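The Pantry at the End of the Hall
By Precious Magbanua
Wednesday, June 4, 2025

I have been meaning to write about the office pantry for ages, and since I am on my second cup of tea and the rain has not let up, today seems like the day. We moved into this floor last November, and I will admit I sulked about it for a while. The old place had a proper kitchen with a big scratched table and a window that opened. When they told us we were getting a "pantry," I pictured a closet with a kettle in it.

Well, I have come around! It is a bright little room, and I like it best first thing in the morning, before the people from Mahama downstairs start wandering up to borrow milk. I put my bag down, I warm up my oatmeal, and I get a few minutes to myself before the phones start (Veltitz, our biggest customer, likes to call early, bless them).

The counter is white, which I was sure would be a disaster with this many coffee drinkers. It does show every drip, but that means people wipe it, and I include myself in that. The microwave is white too, and it lives up against the glass wall with the gray blinds. I was against putting it there. I wanted it in the corner, out of the way, and I said so more than once. But you can stand and wait for your lunch and still have a good stretch of counter in front of you for a plate or a cup and saucer, so I have stopped bringing it up.

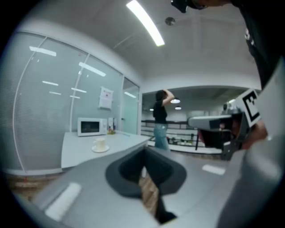

Cups, saucers and my one stubborn opinion

I am a saucer person. My grandmother never handed anybody a cup without one, and I can't shake it. Most of the office drinks out of giant mugs from trade shows (there is a Cutwood one so big you could make soup in it), and that is fine, everyone has their own way. But a cream-colored cup on a saucer that matches it makes me sit down and drink the tea while it is hot. I get 3 cups out of a pot if I am careful with the milk, and there is somewhere to put the spoon.

I also like a bit of color in a room like that. A little yellow and green next to a white microwave does a lot of work, and it costs next to nothing. At home I keep lemons in a bowl for the same reason, though mine tend to get forgotten and go hard.

Next on my wish list is a decent tea towel, a thick one that really dries. My sister has promised me one from her drawer, so I will report back when it arrives.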